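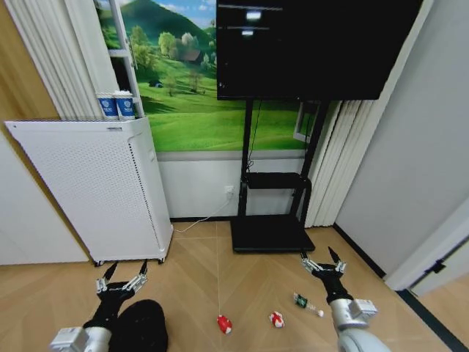 Floor pickup, both grippers open. Two red-and-white toys and one small bottle on the menu.

So we've passed the halfway mark, kind of! The goal for April is 1000 good examples of "pick the thing up off the floor," and I've got 328 that I'd let anybody train on. The bottle on its side is my favorite to do. The toy with the string is my least favorite — I always go in too low and have to back out. Kimie Amano says to keep some of those slow recoveries in the set, so I do (she's usually right about this stuff). 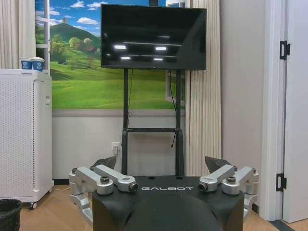
Filed under: Robot Diary

My routine is pretty simple. I run 8 tries, move the toys and the bottle to new spots, then go again. Prasetyo Halim wants more starts with things way over by the right hand, so that's next. Oh, and I finally named the folders properly — this batch is Jugah, the next one's Zustow. 63 clips still need labels before dinner.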